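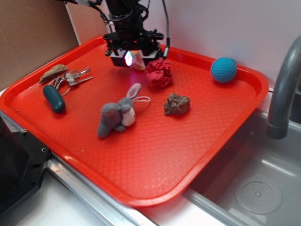
Setting up a texture tray (the quick version)

Ok, writing this fast, the Monday group wants it and I have emailed it to six people separately. Touch tray, for little kids or for grown-ups who like something in their hands. Takes ten minutes if your stuff is already clean.

What you need

A plastic tray with a raised lip. Mine's red, diamond pattern on the bottom, things don't skate around so much.
A mix of hard and soft. Rock, old bit of wood, a small plush bunny, knitted ball, something crumpled.
A counter near a sink.
Dish soap, old toothbrush, towel.

Step 1. Clean it all

Rocks and wood get a scrub with the toothbrush, no soap on the wood. Rinse, towel, leave overnight. Wood takes longer than you think. Shota Morikawa put his out damp last February and the whole tray smelled like a pond.

Plush goes in a pillowcase, cold wash. Knitted stuff by hand.

Step 2. Check for trouble

Splinters: sandpaper, 200 grit, couple of passes.
Loops and strings on plush: the bunny has a loop by its head. Fine for adults. Snip it for small kids, or swap the toy.
Anything that fits in a mouth stays out for under threes. No exceptions.

Step 3. Lay it out

Soft next to hard. Bunny in the middle, rock beside it, so a hand goes from one straight to the other. Ball over by the rim. Leave some bare tray showing, people like to feel teh pattern too.

Don't line things up. Looks like a shop.

Step 4. Let them at it

Eyes shut if they want. One thing at a time or both hands in, whatever. Miyuki Imai does it with a dish towel over the top and has people guess, which goes over big with the seven-year-olds.

Ask what it feels like, then wait. Longer than is comfortable.

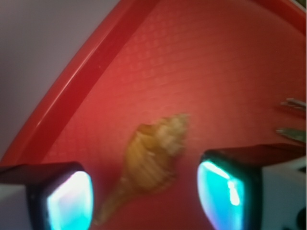 SHELLS

Own section because I get asked every time. Go for a long one with ridges, pointed at the top and narrow at the other end. Lots to find with a fingertip. Smooth flat ones are boring after a minute.

Soak in warm soapy water, toothbrush along the ribs, rinse inside as well. Shake it out. Shake it again. Stand it on its end on the towel to drain.

Run your thumb over the tip and the opening. Sharp? Nail file, gentle. Chipped ones go in the garden.

Lay it on its side, away from the rock so they dont knock together.

PUTTING AWAY

Wipe the tray, get the toothbrush into the pattern because crumbs sit in there. Soft things in a cloth bag, hard things in a lidded box with the shell wrapped in a sock. Swap a couple of items every few weeks and keep the favorites in.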